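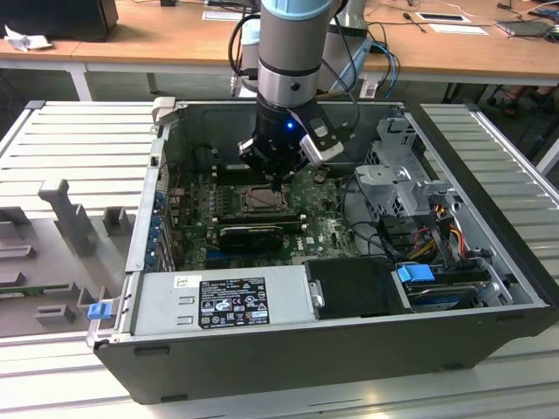 A robot gripper over the open processor socket of a desktop computer at the Nomau recycling workshop.

A fault that stops a machine is easy to respect. The one at Nomau in January did not stop anything. A gripper at the disassembly cell lost its calibration, and the arm kept working through 14 computers before Fuseini Darko, the shift lead, found bent socket pins. The log listed all 14 as complete.

The operator, Ostberg, has replaced a sensor and considers the matter closed. It should not be. A system that reports success without checking the part has a reporting fault, and a new sensor does not repair that. Ostberg should publish its fault records and require a manual inspection after every 20 units until an independent review is finished.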